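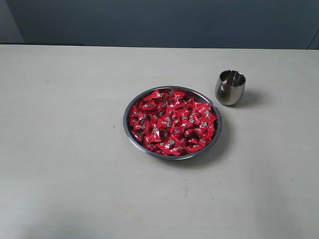 满满一盘红皮糖

首页 | 往期 | 厨房 | 来信 | 订阅

打印本页 | 用电子邮件转发

年后第一封信:我和一团老面的这个冬天

08/02/2022

大家新年好呀!年过得怎么样?我这边是吃得太多、睡得太晚,开工头一天坐在桌子前面,脑子像一锅放凉了的粥。想来想去,年后这第一封信还是聊吃的吧,聊点不油的,聊馒头。

对,就是馒头,白白的,什么馅儿都没有的那种。去年入冬以后我突然对老面馒头着了迷,一直蒸到现在。上一期信末尾我随口提了一句“最近在养面”,结果收到好些来信问怎么养、养死了怎么办、酸了怎么办。我一封一封回到后来,觉得不如攒成一篇写给大家,省得我老是复制粘贴,粘着粘着还把称呼给粘错了(给那位收到“亲爱的阿姨”的大哥赔个不是)。

先交代一下我是怎么掉进去的。我搬到Cilludbridge以后,最想念的倒不是什么大菜,是小时候楼下早点铺的馒头,掰开来一层一层的,嚼到后面有点甜,还有一股说不上来的香味。我们镇上有一家叫Yang的杂货铺,冷柜里有冻馒头卖,我吃了好几年,平心而论做得不差,蒸出来软乎乎的,就是太软了,一捏一个坑,半天弹不回来。我老家那边管这种叫“没筋骨”。我妈在视频里看我吃,每次都要点评一句:你那个是面包吧。

被她说烦了,我就自己做。一开始用干酵母,做得挺顺,也好吃,真的好吃,我到今天赶时间的时候还是用酵母。可就是没有那股香味。后来打电话问我妈,她说那当然了,咱家那时候用的是面肥呀,每回留一块,下回接着用,邻居家谁的面肥坏了就端个碗来敲门讨一块。她说得特别轻松,好像这块面自己会照顾自己似的。

于是我就开始养了。头一回养,死了。第二回,也死了,死得很难看,上面长了一层粉红色的东西,我连盆一起刷了好几遍。这里先说一句要紧的:凡是看到粉色、橙色,或者长毛了,不要心疼,整团扔掉,也不要想着挖掉上面那层吃下面的。灰一点的水没关系,那是饿了,倒掉或者搅进去都行。

我现在这团面是怎么起来的呢?说来简单得很。一勺面粉,一勺水,搅成比较稠的糊,装在玻璃罐里,盖子虚虚地搭着,搁在厨房里头最不冷的角落。第二天看看,什么动静都没有,再加一勺面粉一勺水。第三天有泡了,我高兴坏了,截了图发给全家。第四天泡没了。我前两回就是在这个当口放弃照顾它的,以为它不行了,往边上一推就忘了,等想起来已经变成粉红色的了。

后来我才知道,头几天冒泡的多半是别的什么细菌在闹腾,闹完了歇下来,真正要的酵母还在慢慢长呢。所以中间那几天安安静静的,属于正常情况,照喂就是了。每次喂之前舀掉一半,不然罐子越来越满,你得养着一大家子。舀出来的那些别扔,摊个薄饼,撒点葱花,早上配粥很不错。喂到第9天,我那罐子早上起来一看,已经顶到盖子了,闻起来是酒酿混着一点点苹果的味道。成了!

这之后我就把它改成面团的样子来养,因为糊状的实在太容易溢出来,而且我这个人擦台面很不积极。面多水少,揉成一个小团子,放在碗里盖个盘子,做馒头的前一晚拿出来喂一次,第二天用。平时不做的时候就住在冰箱里。过年那阵子我一连好些天没管它,拿出来的时候表面干了一层壳,跟小石头似的,我把壳剥了,取里头软的那一小块,喂了两顿就又活过来了。所以大家出门回来也别太着急,先剥开看看里头。

好,说说面粉。来信里问得最多的就是用什么面粉。我用过镇上能买到的各种面粉,贵的便宜的都有,结论是中筋的最省心。高筋的也能做,但馒头皮容易皱,吃起来有点像贝果,我家里人倒是挺喜欢。低筋的蒸出来很白很好看,没有嚼头。有一阵子我迷上一种叫Grostanar的石磨粉,颜色发黄,带一点麸皮,香是真香,单用的话发得慢,馒头也矮墩墩的,后来我掺着用,大半普通面粉,小半石磨粉,这个比例我到现在都没变过。

水嘛,我就用自来水,冬天兑成温的。手伸进去不觉得凉也不觉得烫就行了。有位读者写信来,说她买了三种矿泉水做对比试验,表格都画好了,我看得又佩服又心虚。她的结果是吃不出区别,谢谢她,替我们大家省了钱。

接下来是我一般的做法。我妈看到会说“你放那么多字干什么”,她自己的做法就一句话:面和得软硬合适,发好了揉透了蒸。问她什么叫软硬合适,她说就是合适嘛。

晚上睡前,把老面撕碎泡在温水里,捏一捏,捏成浑浑的面汤,倒进面粉里,先用筷子搅成絮,再下手揉。揉到没有干粉就可以停了,盖上放一会儿,再来揉的时候会顺手得多,这一步偷懒偷得很值。揉光滑了,盖好,放着过夜。我家夜里厨房很冷,如果你家有暖气,可能半夜就发过头了,那就放到凉快一点的地方去,或者早上早点起(我知道你不会早起的,我也不会)。

早上起来,扒开看看,里面全是丝丝网网的,凑近了闻,有酸味。这个酸味是要处理的,也就是大家问得第二多的问题:碱。

碱这个事情我单独讲讲吧,因为我在这上面吃的亏最多。放少了,馒头发酸,颜色发暗。放多了,蒸出来是黄的,黄得像玉米面馒头,一股肥皂味儿。我有一次请朋友来吃饭,端上来一笼金黄的馒头,朋友还夸我:哇,南瓜的?我说嗯,南瓜的。全桌人都吃得很礼貌。

老一辈用碱是凭感觉的。我妈的办法是切开面团看里头的孔,孔像芝麻那么大、匀匀的,就是正好;孔大大小小、还长长的,碱少了;孔又小又密,颜色还发黄,碱大了。还有一个听声音的,拍一拍面团,嘭嘭响的是正好。我拍来拍去,只觉得每次都是嘭嘭响。最后真正靠得住的还是笨办法:揪一小块下来,搓成球,放在火上烤熟或者上锅蒸一下,掰开尝。酸就再加一点碱,黄了就放着再醒一阵,让它自己把碱吃掉。多花一会儿工夫,省得一锅全赔进去。

碱面要先用一点点水化开,一点一点地揉进去。别图快直接撒上去,不然蒸出来一块一块的黄斑,跟长颈鹿似的。如果你前一晚发得不过头,面团酸味很淡,那不放碱也行,我现在十次里有好几次是不放的,带一点点酸,越嚼越香。我妈不认可这个做法,她说那是没做完。

揉碱的时候顺便就把面揉透了。你们别嫌我啰嗦,揉这一步真不能省,我刚开始那阵子馒头表面坑坑洼洼,全是因为揉得不够。我揉面的时候一般会听点东西,评书最好,节奏对得上,听到打仗的地方揉得特别有劲。揉到切开来断面上看不见什么气孔了,就可以搓成长条,切剂子。喜欢圆的就一个一个地团,喜欢方的直接刀切,刀切的省事,而且两头的边角料可以卷点葱油做成小花卷,每次都是这个最先被抢光。

然后是第二次醒。垫上蒸笼布或者油纸,中间留出空来,它们会长胖的!我有一回贪多,摆得密密麻麻,揭盖以后整锅连成了一大块,只好切成片吃。醒到拿起来觉得轻了,手指轻轻按一下能慢慢弹回来,就可以蒸了。

蒸的时候冷水上锅还是热水上锅,我知道这个问题能让一家人吵起来。我是冷水派,天冷的时候尤其觉得合适,水慢慢热起来的那段时间,馒头还能再长一点。夏天我大概会换成热水吧,到时候再说。水开以后我转中火,看着个头来,关火之后别急着揭盖,等一小会儿,把盖子挪开一条缝,让里头的热气慢慢跑掉,再整个打开。以前我每次都心急,哗地一揭,眼睁睁看着圆滚滚的馒头缩成老太太的脸,心都碎了。

说到锅,我现在用的是一口Gevau的蒸锅,从镇上的旧货店抱回来的,盖子有一点点歪,蒸汽老从一边冒。我在盖子边上围一条湿毛巾,解决了。有读者问要不要买竹蒸笼,我觉得有的话当然好,竹子吸水,盖子上不滴水,馒头皮不会被滴出一块一块的死面疙瘩。没有也不要紧,金属盖子里面包一块布,布的四个角在把手上面打个结,样子是有点滑稽,好用就行。

再说说做多了怎么存,这个过年期间我可太有心得了。初一以前我蒸了好几锅,想着走亲访友可以带,又想着家里来人可以吃,结果大家来了都光顾着吃肉吃菜吃糖,馒头剩了一大堆。放凉以后装袋子冷冻就行,吃的时候不用化冻,直接上锅蒸,跟新的差不了多少。可千万别放冷藏!冷藏过的馒头又干又掉渣,怎么蒸都回不来那个劲儿。

真放硬了也有办法。切成片,两面蘸点蛋液,小火慢慢煎,撒几粒盐,我小时候的早饭经常就是这个。或者切成丁,拿点油在锅里煸到焦黄,放孜然和辣椒面,配啤酒很合适。我前两天还试了一种,把干馒头掰碎了扔进羊肉汤里,泡到半软不软的时候捞出来吃,哎呀,写到这里我又饿了。

再回几封来信里零零碎碎的问题。

有人问,老面可不可以分给朋友。当然可以,分出去还等于多了一个备份!1月的时候我掰了一块给住在河对面的邻居,后来我自己那团忘在灶台边上给烤干了,正是靠她又还了我一小块,才接上的。现在我留了一手,把一小团面摊薄了晾得干透,敲成碎片装在小瓶子里,说是能放很久。有没有用我还不知道,等我试过了再来汇报。

有人问,家里小朋友不爱吃没味道的东西怎么办。可以在揉面的时候加点牛奶代替一部分水,或者放一勺糖。还有一个办法是让小朋友自己捏,捏成什么算什么,自己捏的总归会吃两口。我侄女捏过一个刺猬,用剪刀在背上剪出一排一排的刺,蒸完以后胖得刺都没有了,她很不满意,但还是吃掉了。

有人问,为什么我写的方子里老是没有克数。唉,因为我家的秤坏了很久了。这样吧,给个粗的:4份面粉配一份老面,水看着加,揉到盆光手光面光。面粉的吸水差得太多了,你家的、我家的,新开的、放了一阵的,都不一样,写得太死反倒会把人带到沟里去。头一次做的话少做一点,做坏了也不心疼。

还有一位读者问,蒸馒头的时候到底要蒸多长时间,说每个人讲的都不一样。我做的馒头个头偏大,从水开算起30分钟,连上关火后闷的那一会儿。你要是做得小巧,就减一减,拿不准的时候多蒸几分钟总比夹生好,夹生的馒头再回锅就是死面了,救不回来。

对了,有个消息顺便告诉大家:这份信的订阅人数上个月过了4,000!我看到那个数字的时候正站在厨房里满手是面,也没法截图,就对着屏幕傻笑了半天。谢谢你们一直看我絮叨这些鸡毛蒜皮的事情。刚开始写的时候我只是想有个地方记记菜谱,省得每次做完就忘,没想到会有这么多人愿意打开来看,还会写信来告诉我你们那边的做法。山东的、山西的、河南的,连馒头叫什么都不一样,有一位说她家那边管有馅儿的也叫馒头,我看了两遍才反应过来。

下一期我打算写咸菜,大头菜和雪里蕻各腌了一坛,现在都还没到开坛的时候,要是坏了我就改写别的。你们家里过年剩下的东西都怎么打发的,也写信跟我说说吧,我这里还有半只酱鸭、一袋子花生,和一大碗谁也不肯再碰的炸丸子。丸子我想拿来烧白菜粉条,今天晚上就烧,馒头已经在锅里了。

打印本页 | 用电子邮件转发 | 返回往期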